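Robot Operators (Part-Time) – Plerklow, Flotska Site
Posted October 2020

Plerklow is hiring part-time operators to show two-arm robots how to handle everyday items. You steer both arms by remote control from a seat next to the table, and the robot records what you do. No background in robotics is needed. Training is paid and takes 2 shifts.

Current work is on the Kazmi project, which covers packing, sorting and putting away household and school things. A table may hold a pouch, a child's backpack, a racket cover and a tray, and you work through the task sheet one item at a time.

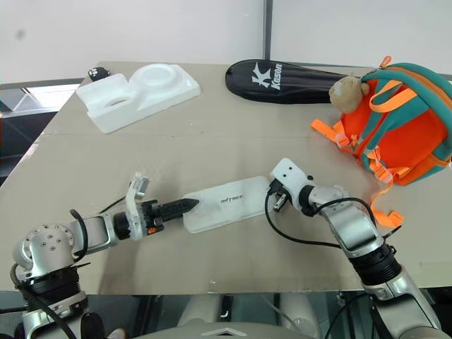 What you will do

Run each task from start to finish at a steady pace, using both grippers
Reset the table between runs
Mark each run as good or bad in Jekance, our logging tool
Write a short note when a grip slips or an arm stops

Soft items take the most practice. Straps, loops and plush toys shift when a gripper gets near them, and the wrist camera view can blur while the arm is moving. New operators tend to rush this part.
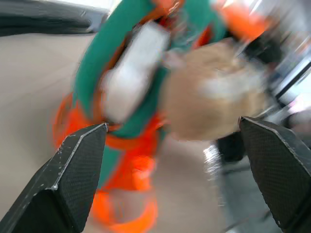 We would much sooner have a slow, clean run than a fast one with three tries at the same strap. The target for a trained operator is up to 42 runs per shift, and you will not be held to it in your first month.

What we ask for

Age 18 or over and able to work in the US
Steady use of both hands and normal or corrected eyesight
Comfortable sitting for long stretches – breaks are built in
Able to follow written steps closely
Experience with game controllers, sewing or small assembly work is helpful

Hours and pay

Shifts are four hours, morning or afternoon. Pay is $369 per week for the standard schedule, through the end of December, with a chance to extend. Masks are required on site.

To apply, send a resume and your available hours through the Plerklow jobs page. Put "Kazmi operator" in the subject line.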